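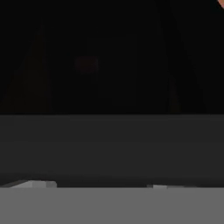

I've been meaning to write up the spring fundraising round in Bellham for a couple of weeks now, and every time I sit down another flyer comes home in somebody's backpack and I have to start my list over again. So consider this one a snapshot, as of this evening, with the dishwasher running and my tea going cold next to me.

First, the one I care about most, and I won't pretend to be neutral. The Rostthorpe food pantry is doing its spring shelf drive through the end of March, and the pantry has teamed up with Cassim, the little bakery on the corner by the post office (the one with the cardamom buns, if you've been lucky enough to get there before nine). For the whole month, Cassim is giving a dollar from every loaf to the pantry. Any loaf at all, including the seeded rye that my family goes through at an alarming pace. Last spring the bakery part of the drive brought in 299 dollars, and I would dearly love to see that number look small this year. You don't have to say a code word or bring a flyer, just buy your bread the way you normally would, and maybe buy one for the neighbor too.

The pantry is also taking groceries directly, mornings only. What they're short on right now is cooking oil, canned fruit, oatmeal, and anything for babies. They have plenty of green beans. I brought green beans last time and the woman at the door was very gracious about it, but I saw the shelf behind her and I have learned my lesson!

Next up is the Vekow night, and I have to explain this one because half the people I've mentioned it to thought it was a band. Vekow is the pottery studio that opened over the hardware store last fall. They're holding an open evening from five to eight where you can paint a bowl for 14 dollars, and half of that goes to the school instrument fund. They fire the bowls for you and you pick them up the week after. I went to a trial run with my sister and painted what was supposed to be a heron. It has been taken for a bowling pin and also a goose, and I eat my cereal out of it every morning with enormous pride. Children are welcome, though the stairs are steep, so think about that if you've got a stroller.

The instrument fund, for anyone new to town, pays for repairs and loaners so that kids can join band without their parents having to buy a clarinet outright. My oldest played a loaner trombone for two years, and while I can't say those were the quietest years of our lives, I wouldn't trade them. A full repair on one of the bigger brass instruments came to 231 dollars when they last sent out a newsletter, so you can see how quickly a few good evenings get used up.

I had a long talk about all this on the porch with a few neighbors, and the question that kept coming up was whether these share-of-the-sales events do much good compared with simply writing a check. I go back and forth on it. A check is certainly simpler, and every penny of it gets there. But I think about how I first heard of the pantry at all, which was from a paper sign taped to a cash register, and I've been giving ever since. 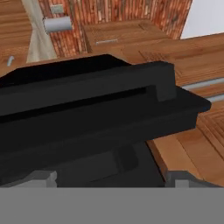 Denise wrote in after my last post to say that she does both: she sets aside a little each month for the pantry and treats the bakery days as a bonus, and she wishes the shops would post the totals afterward so people could see what their sandwich bread added up to. I think she's right, and I've asked at Cassim if they'd put a sheet up by the register. They said they'd be happy to.

One more and then I'll let you go. The Bellham library friends are selling used books on the front lawn, weather permitting, with the money going to the summer reading prizes. Last year 126 kids finished the reading program, and they ran out of prizes before they ran out of kids. Paperbacks are fifty cents, hardcovers a dollar, and the puzzles are whatever you feel like paying. If you have books to donate, leave them inside at the desk and please not in the return slot – it jams.

If I've missed your event, leave it in the comments and I'll add it when I update the list. I'll be at Cassim tomorrow, early, for the buns.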